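Unit 6: Plastics in Product Housings
Course handout, Materials for Product Design
Ngan-ling Tsao

6.1 Scope

This unit covers the choice of polymer for housings, panels and handles in small equipment. Metals were dealt with in Unit 5 and are mentioned only for comparison. Students should have read the chapter on viscoelastic behaviour before the session. The Szekeres worksheet is to be handed in with the lab report and will not be marked separately.

6.2 Thermoplastics and thermosets

A thermoplastic softens on heating and hardens on cooling, and the cycle can be repeated with some loss of properties each time. A thermoset cures once and cannot be melted again. Most moulded housings are thermoplastic. Thermosets remain in use where a part sits close to a heat source or must keep its dimensions under long-term load.

Amorphous thermoplastics (ABS, polycarbonate, polystyrene) have no sharp melting point. They shrink little and evenly in the mould, so flat panels come out flat. Semi-crystalline grades (polypropylene, nylon, acetal) shrink more, and by different amounts along and across the direction of flow. They resist solvents better and wear more slowly.

6.3 Stiffness and wall thickness

The bending stiffness of a flat wall rises with the cube of its thickness. Doubling the wall gives eight times the stiffness but uses twice the material and takes about four times as long to cool. Ribs are usually the cheaper route. Rules used in this course:

Rib thickness at the root: no more than 60 per cent of the wall it stands on.
Rib height: up to three times the wall thickness.
Draft: one degree per side as a starting value, more on textured faces.
Inside corners: radius at least half the wall thickness.

A rib that is too thick leaves a sink mark on the opposite face. Sink marks show most on dark, glossy surfaces and can be partly hidden by a fine texture.

6.4 Temperature limits

Data sheets give a heat deflection temperature, which is a short test under a stated load. It is not a service temperature. For the exercises, assume that the Omudlow general-purpose grade may be used up to 80 °C with no load and must be derated by 20 °C for any part under constant stress. Parts left in a closed vehicle in summer should be treated as stressed parts.

6.5 Handles and openings

A handle formed as a closed loop carries load along two paths and is stiffer than an open hook of the same section. The highest stress is at the roots of the loop, where it meets the body. Generous radii are needed there, and weld lines should be kept away by moving the gate. Making the handle in the same plastic as the body avoids a joint.

Dark green loop handle, raised, at the top of a blue-green board:
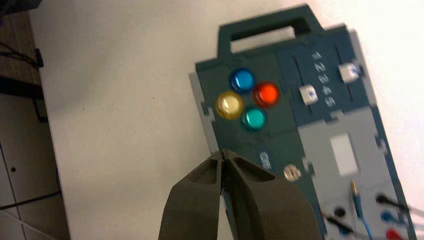

6.6 Worked problem

A handle of rectangular section carries a load of 82 N at mid-span. Treat it as a beam fixed at both ends, with a clear span of 80 mm.

Maximum bending moment = FL/8 = 82 × 80 / 8 = 820 N mm.

For a section 20 mm wide and 6 mm deep, the section modulus is bd²/6 = 120 mm³. The bending stress is therefore 6.8 MPa. Apply a stress concentration factor of 1.5 at the root and compare the result with the creep limit in table 3 of the Clernodar notes, not with the tensile strength.

6.7 Reading

Clernodar notes, sections 2 and 4. Section 3 may be left until the revision class in May.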